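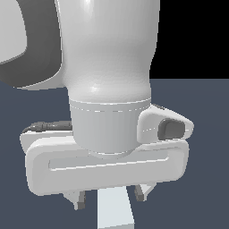
¿Cuántas demostraciones hacen falta para que un brazo aprenda a coger una pieza?

Depende de cuánto varíe la pieza y el sitio donde la pones. Con un objeto de una sola forma y posición casi fija hemos visto políticas decentes con 20 demos. En cuanto mueves el objeto por toda la zona y lo giras, te vas a cientos. Nosotros estamos en 493 y seguimos.

Abro hilo que llevo semanas prometiéndolo. Recogida de datos en simulación, lo que hacemos en Skirnley, lo que ha salido bien y lo que no. Voy rápido que tengo una tanda corriendo

La tarea es tonta sobre el papel: bajar, cerrar los dedos sobre un bloque, levantarlo, aguantar. Punto. Nada de apilar todavía. Quien quiera apilar primero que me enseñe un agarre que no falle

Cada episodio guarda: ángulos de las articulaciones, apertura de la pinza, pose del bloque, la imagen y la acción que mandó el operador. La pose del bloque la política NO la ve. La guardamos para poder filtrar luego y para reproducir episodios raros

Aviso para quien empiece: guardad también la semilla. La primera versión de nuestro grabador no la guardaba y hay episodios que no podemos repetir ni queriendo. Los tiramos todos. Dolió

Teleoperamos con mando, de uno en uno. Ibsa Assefa hace las demos más limpias del equipo con diferencia, baja recto, cierra, sube. Las mías parecen hechas con guantes de horno

Y aquí viene el primer lío. Si solo usas las demos de Ibsa la política es preciosa hasta que se desvía dos dedos. Entonces se queda colgada encima del bloque, temblando, porque nunca ha visto a nadie corregir

Metimos las mías (feas, con correcciones, una pausa larga a media bajada) y mejoró la recuperación. Pero empezó a copiar las pausas!! Se paraba en el aire exactamente igual que yo cuando dudo

Arreglo cutre: recortar los tramos donde la acción es casi cero más de lo que dura un parpadeo. Ojo con recortar el final, que ahí la pinza está quieta porque tiene que estarlo. Lo recortamos una vez y la política soltaba el bloque nada más levantarlo

Segundo lío: la cámara. La teníamos muy cerca de la muñeca. Se ve estupendo el momento de cerrar, los dedos a cada lado del bloque, pero poco más. Si el bloque sale de plano la política no sabe ni hacia dónde ir

Radoslava Šimek propuso dos vistas, una pegada a la mano y otra general. Entrenando con las dos sube bastante. Más lento, más disco, más todo. Yo me quedo con las dos

Lo que NO hay que hacer: cambiar la cámara de sitio a mitad de la recogida y no apuntarlo. No diré quién fue. Fui yo

Tercer lío, el fondo. Suelo liso azulado, cielo negro, bloque claro. Comodísimo para depurar. La red aprende que "claro sobre azul = coger" y se queda tan ancha. Cambias el color del suelo y adiós

Así que ahora cada episodio nuevo sale con color de suelo, luz y tono del bloque al azar. Los primeros los hicimos todos con el suelo azul y siguen dentro del conjunto, con su etiqueta, para comparar

Me preguntan por privado si no es más fácil generar las demos con un planificador y listo. Se puede. Lo probamos. Las trayectorias salen tan perfectas que tienes el problema de Ibsa multiplicado. Para calentar el modelo vale, para todo lo demás yo mezclaría

Proporciones? Ni idea, cada tarea es un mundo. Nosotros vamos probando y apuntando en una hoja que da vergüenza ajena

Etiquetado de éxito. Pensaba que era trivial: bloque por encima de cierta altura = éxito. Pues salió un grupo de episodios "exitosos" donde el bloque estaba sujeto por una esquina, girado, a punto de irse. Cuentan como éxito? Para la altura sí. Para mí no

Ahora pedimos altura + que aguante un rato sin resbalar + contacto en los dos dedos. Con la regla nueva cayeron 19 episodios que antes dábamos por buenos. Los he revisado a mano uno a uno y la regla tiene razón en todos menos en 7, que son discutibles

Los fallos NO los borramos. Van a otra carpeta. Bořivoj Jurčo está usándolos para entrenar un clasificador que avise de que el agarre va mal antes de subir, y le vienen de perlas

Nombres de carpeta, por favor: nada de "final", "final2", "final_bueno". Tenemos un "final_bueno_ahora_si" que nadie se atreve a tocar

Frecuencia. Grabábamos las imágenes a un ritmo y las acciones a otro y al juntarlas había un desfase pequeñito. La política cerraba la pinza tarde, siempre tarde, y yo culpando a la fricción como un idiota. Tres tardes perdidas con la fricción

Truco para pillarlo: coged un episodio, pintad la apertura de la pinza que mandasteis y la que se midió, una encima de otra. Si hay escalón raro, mirad los tiempos antes que nada

Hablando de fricción: variadla también, pero con cabeza. Le puse un rango enorme y en la mitad de los episodios el bloque era jabón. Ni Ibsa lo cogía

Edito lo de antes, que me corrigen: con "casi fija" me refiero a la posición del bloque, la orientación era siempre la misma. Si lo giras cambia la película por completo, los dedos tienen que entrar alineados con las caras

De hecho lo del giro es donde más fallamos ahora mismo. Con el bloque recto va bien. En diagonal la mano llega, duda y cierra sobre las aristas. Faltan demos ahí, así de simple, mirad el histograma de ángulos de vuestros datos ANTES de entrenar

El nuestro tenía un agujero enorme en las diagonales porque el generador de posiciones tenía un signo mal puesto. Lo vio Radoslava en un gráfico de hace semanas que yo habia mirado veinte veces

Plan para los próximos días: rellenar diagonales, sesiones cortas. Pasada una hora de mando las demos empeoran una barbaridad, se nota hasta en las curvas. El jueves revisamos y decidimos si congelamos el conjunto

Lo de publicarlo: queremos, sí. Falta limpiar metadatos y escribir un léeme que se entienda. No me pidáis fecha

Si alguien tiene un visor de episodios que no se atragante con dos cámaras que me lo pase, el nuestro tarda una eternidad en abrir cualqiuer cosa

Os dejo que ha terminado la tanda y veo un montón de fallos en rojo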